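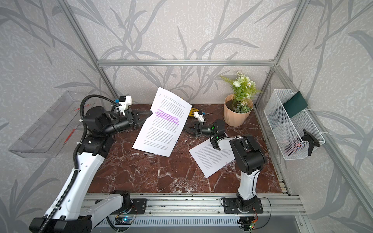 Posted by Siriporn Kongkaew, Bench Practice Office, Vusine

Call for participants: Rainer Practice Note, small two-arm cells handling paper

Vusine is looking for operators, technicians and safety staff to take part in the review and trial of the Rainer Practice Note. The note sets working rules for benchtop cells in which two light arms share one work surface and handle loose sheets, folders and similar office items. It covers setup, daily checks, operation, stopping and record keeping. It doesn't cover mobile platforms, floor-mounted arms, or any cell where a person and a moving arm work on the same item at the same time.

Search this site Enter keywords Search

Background

The current text is draft 3. It was written by Thongchai Phetsri and Tassanee Sriwong from the operating logs of the cells at Vusine and from incident notes contributed by Broler. Most of the entries are minor: a sheet torn at the grip point, a conduit snagged on an elbow joint, a wrist camera that had turned slightly on its mount between one session and the next. Very few involved contact with a person. The authors' view is that the minor entries are where written rules are weakest, and general machine safety documents say little about them.

Reviewers have already disagreed on several clauses. Those below are open and will take most of the trial time.

Clause 4, mounting. The draft requires both base plates to be bolted to a common rail and the bolts to be marked with a witness line. Broler has asked whether a torque record should be kept as well.

Clause 6, cable routing. External conduit must clear the elbow through the full working range, checked by hand with drive power off. Cable ties are allowed on wrist brackets but have to be inspected before each session. Cut ties are replaced, never re-threaded.

Clause 7, exposed electronics. Small control boards near the front edge must be either covered or kept outside the operator's normal reach. The wording of "normal reach" is disputed and we want measured proposals.

Clause 9, shared space. When one arm is holding a sheet off the table, the other may approach only at reduced speed and with its gripper open. The draft doesn't yet say what the second arm should do if the first one drops the sheet.

Clause 11, document content. Printed pages used as work items must be cleared for camera capture before they enter the cell. Highlighting, clips and handwritten notes count as content. Benito Segura is the contact for this clause and has prepared a short checklist.

What participants will do

Each participant attends an opening session at the Gunis building, then works through the draft on a cell, either their own or one of ours. For every clause you record whether it can be followed as written, how long the check takes, and what you did where the text was unclear. Trial logs use the form in Annex B. Free-form comments are accepted as long as they cite a clause number. A target of 4000 logged handling cycles across all sites has been set for the trial — individual sites have no quota.

The trial starts in July. Expect one half day per week on site, plus reading time. Sessions at Gunis begin at 9:30 a.m.

Who should apply

You should have hands-on experience with at least one multi-axis arm and be able to carry out a lockout without supervision. Programming skill is useful and not required. We'd particularly like to hear from people who do the daily checks themselves, and from anyone who has had to write or revise a local work instruction. Applicants who have worked only in simulation won't be placed on a cell but may join as text reviewers.

Terms

Participants using our cells are paid at the Vusine technician day rate, and travel is reimbursed against receipts. Participants using their own cells receive a fixed fee on delivery of complete logs. All contributors are listed in the published note unless they ask to be left out. Logs remain the property of the site that made them; Vusine receives a right to quote them without naming the site.

How to apply

Send a one-page summary of your experience, a list of the equipment you use, and the clause you'd most like to work on. Quote reference 1912. Applications go to Chaiwat Wattanapong at the Bench Practice Office, who can also supply draft 3 and both annexes on request. Text reviewers should state this in the subject line.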